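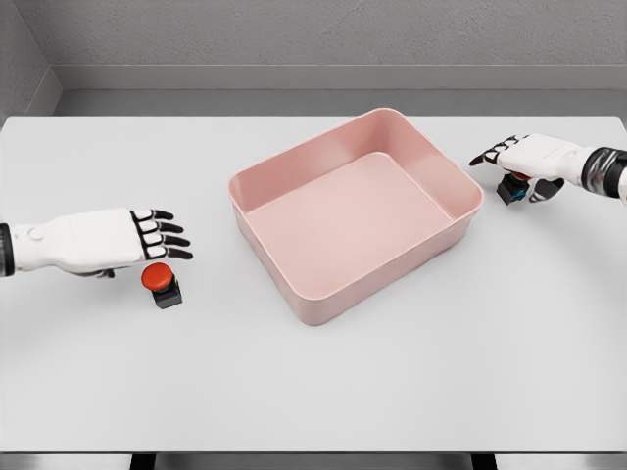

A pale pink tub on a light gray tabletop, with a robot's left hand beside it. Computer rendering.

Category: Horse Racing / Racecourse News

BRISLOW RACECOURSE CONFIRMS RETURN OF THE CLUVICO HURDLE

25 December 2024

Brislow Racecourse has confirmed that the Cluvico Hurdle will return to its jumps program this season, following the completion of drainage and turf work on the back straight. The race was last run over the old course and has been absent from the schedule while the lower bends were rebuilt.

The Cluvico Hurdle will be run over 3210 meters, with the start moved to a new position beyond the stable turn. The previous distance was 3168 meters. Runners will jump the final flight in front of the main stand, as before.

Entries are open to horses aged 4 and older that have finished in the first three in a hurdle race at any licensed track. Trainers may enter up to two horses from the same yard. Entry forms are available from the racing office and must be returned with the fee before the closing date printed on the form. Late entries will not be accepted.

The supporting card will include the Aidoo Novices' Chase and the Sostuna Handicap, both of which keep their existing conditions. A flat race for conditional jockeys has been added at the end of the afternoon – the first such race at Brislow since the track changed to its present layout.

Stabling for visiting horses has also been extended. The new block stands behind the weighing room and has its own wash-down area and a separate entrance for horse trailers. Stable staff traveling overnight should reserve beds in the hostel when entries are made.

Seats in the main stand are limited to 1227 and will be sold in advance only. General admission to the lawn enclosure will be available at the gate. Annual members will receive their badges by mail and do not need to apply again.

The going report will be posted at the racing office on the morning before the meeting and updated after the final inspection.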